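Willolix Robotics Club
About us

Willolix is the after-hours robotics club of Maludgate School. It is open to pupils in Years 10 to 13 and meets in term time on Thursday from 15.45 to 17.45. The club is run by Kai-wen Tsao, who teaches computing and electronics at the school, with help from the design and technology department.

The club began as a competition team. For its first few years members built small wheeled vehicles to a fixed set of rules, entered them in regional heats and took them apart afterwards for the motors. Vehicle building continues in the lower group. The upper group now works on manipulation, meaning the control of an arm and gripper to move ordinary objects from one place to another.

What members do

New members start with the lower group in October. The first half-term covers basic wiring, reading a datasheet, soldering and simple Python. No earlier experience of programming is expected. Members who have finished the lower group course and passed the bench safety check may move to the upper group at any point in the year.

The upper group has 7 places per bench session. Work is done in pairs: one member operates the arm and the other keeps the log and has charge of the stop button. The roles are exchanged after each set of runs. Anyone may call a stop, and the operator does not restart until both members have agreed that the area is clear.

The present project

The main project is called Rodier. Its subject is table handling: setting out, moving and clearing the things found on a table at mealtimes. The task was chosen for its range of shapes. A bowl has to be taken by a thin rim, a knife lies almost flat against the cloth, and a round chopstick will roll if one finger touches it before the other. Toy food is used alongside the tableware, as it keeps its shape and can be handled many times without being replaced.

Runs are recorded as demonstrations. A member guides the arm through the task, and the positions of the joints are stored together with the camera pictures. The log entry gives the task number, the names of the pair, the starting layout and the result. Failed runs are kept and marked as failed. The project set stands at 2,661 runs, of which 399 are marked as failed. Most of the failures recorded to date are with cutlery.
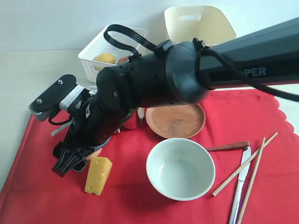

Layouts are changed between sets so that the arm is not always reaching for the same spot. Each task sheet gives a starting arrangement and a finishing arrangement, and leaves the order of moves to the operator. The cloth is pulled straight before each set. Creases matter more than members tend to expect – a fold of a few millimetres is enough to tip a blade or stop a finger from getting under a handle.

A second, smaller project called Bednárik deals with the software side. Members working on it write the scripts that check the logs, find runs with missing data and draw the joint paths as graphs. It suits those who prefer programming to bench work, and several members belong to both projects.

Equipment

The club has the use of the electronics room and the adjoining prep room. Members have access to bench power supplies, two soldering stations, a 3D printer shared with the technology department, and the arm. Gripper parts, brackets and cable guides are drawn and printed by members where the load allows. Cables on the arm are tied back with enough slack for the full movement of each joint, and this is checked at the start of every session.

The arm is run at reduced speed at all times. Long hair is tied back, lanyards are removed and bags are left in the prep room.

Competitions and open sessions

The lower group enters one vehicle competition a year, normally in the spring term. The upper group does not compete at present. It shows its work at the school's open evening, where visitors may ask to see the logs as well as the arm.

Joining

Membership is by form, available from the computing office or from Mr Tsao. The yearly charge is £70, which covers components, printing material and the cost of the lower group competition entry. Pupils who receive free school meals pay nothing. Places in the lower group are given in order of application, and a waiting list is kept for the upper group.

Parents and carers who would like to visit a session should contact the school office in advance. Visitors sign in at reception and are asked to stay behind the marked line while the arm is powered.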